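Collecting Two-Handed Demonstrations for a Table-Clearing Policy
Project report, Group 5: Anatole Fleury, Sioned Prydderch, Kanchan Goel
Supervisor: Apolline Besnard
14 May 2023
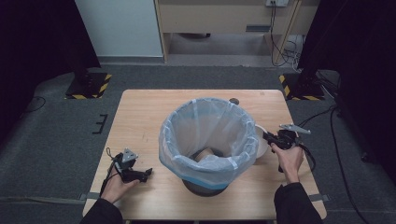
Figure 1. Demonstration with the two hand-held grippers, seen from the head camera. Lined bin in the middle of the table, bowl to its right.

1. Aim

The project set out to gather a body of demonstrations for a clearing task and to find out how much of it could be used for training without repair. The task is to put small items into a bin using two grippers. Training the policy itself was handled by the Plutumitz group in the same module and is covered in their report. We describe the collection, the checks applied afterwards and the reasons for rejecting recordings.

2. Set-up

All recordings were made at one table in the Gresamden laboratory. The demonstrator stands at the near edge with a gripper in each hand. Both grippers are cabled to the logging computer, and each carries a flat plate on top. Video comes from a camera worn on the head.

Cable routing took longer to settle than we had planned for. In the first trials the right-hand cable was led over the far edge of the table, where it pulled on the wrist whenever the arm reached across the body. We moved it to leave the table on the right-hand side. This removed most of the pull but leaves the cable in view of the camera for much of each recording. We accepted this, as the policy is meant to cope with a moderate amount of clutter.

The bin is lined with a thin plastic bag folded over the rim. The liner was kept in the task on purpose. It changes shape when touched, it creases differently each time it is fitted, and a gripper finger can catch in it. An unlined bin was tried for one session and gave recordings that were easier to make but less varied.

3. Procedure

Each demonstration follows the same order. The demonstrator places the bin and the items according to a printed card, returns both grippers to the front of the table and closes them once. This closing movement marks the start in the log. The items are then put into the bin one at a time. The demonstrator closes both grippers again to mark the end.

There are 36 cards. They vary the bin position, the choice of items and the side on which the bowl is placed. Cards were shuffled before each session so that fatigue would not always fall on the same layouts. A session was stopped after 5 cards for a change of demonstrator.

Demonstrators were told to work at a steady pace and not to correct a dropped item by hand. If an item fell on the table it could be picked up again with a gripper, and the recording was kept. If it fell on the floor the recording was ended and labelled as a failure.

4. Checking

Every recording was read by a short script and then watched by a group member who had not made it. The script looks for gaps in the gripper log, a missing start or end mark, and drift between the video clock and the log clock. Recordings longer than 3000 video frames were flagged, as these nearly always contained a pause.

The viewer then assigned one of three labels: usable, usable after trimming, or rejected. Where the viewer was unsure, a second member decided. Benoît Huet, who runs the laboratory, went through a sample of our labels and disagreed mainly on trimming. He preferred to keep the slow approach before the first grasp, and we changed the rule to match.

5. Results

After checking, 91 recordings were passed on for training. The most common reason for rejection was a missing end mark, usually where the demonstrator opened the grippers and stepped back without closing them. The second was loss of position tracking on one gripper when the two were held close together above the bin. Failures caused by the liner were fewer than expected. A finger caught in the fold on several occasions, and the demonstrator could normally free it by opening the gripper and lifting.

The bowl was the hardest item. Held by the lip it tends to turn, and the second gripper is needed to steady it. Demonstrators solved this in different ways. Fleury brought the left gripper across before lifting; Prydderch pushed the bowl against the bin and used the bin as a stop. Both methods are in the data and are not labelled separately, which may cause trouble for a policy that averages between them.

6. Limits and further work

The recordings come from one room, one table and three demonstrators. The lighting was not varied. The start and end marks should be replaced by a foot switch, which would remove the largest single cause of rejection. We would also record the demonstrator's name with each file - it is at present only in the paper session sheets - so that differences in method can be separated later.

The session sheets and the checking script are stored with the recordings in the module folder.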